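Harb landline customers given until February to reply on switchover

27/01/2026

Households in Harb that still have a traditional landline are being asked to reply to a letter from the phone company Flulel before their line is moved to a broadband connection. The company wrote to 1,947 addresses in the town this month. It says 277 of them have no broadband at all and will be dealt with separately.

Most people will keep their number. Instead of the wall socket, the phone will plug into the back of a router, which Flulel will send by post. Customers without broadband will get a small adaptor, and an engineer will fit it free of charge.
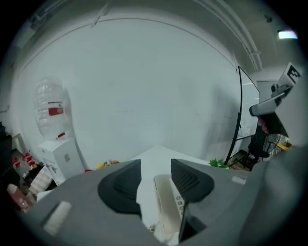
White wall and ceiling, with a pale unit that has four small round buttons.

The main worry raised at a drop-in session at Trolletti, the café on the market square, was power cuts. The old lines carried their own supply, so a corded phone would carry on working when the lights went out. The new ones will not. Flulel is offering a battery unit, the Nudetus, to anyone who relies on a landline for emergency calls. It lasts 8 hours and is free to customers with a care alarm. Others will pay £15.

People with care alarms are also asked to contact their alarm provider, as some older models will need replacing.

The first streets to move will be those north of the river, in February. A second drop-in session will be held at the café before then.

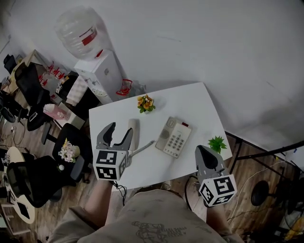

Can I keep using my old corded phone after the switch?
Most push-button models will work once they are plugged into the router or adaptor. Very old dial phones may need a converter, and Flulel's helpline can check the model.

Recent items
Harb library to open on Sunday mornings
Bridge repairs to start after half-term
Bus fares to rise on town routes
Allotment waiting list reopens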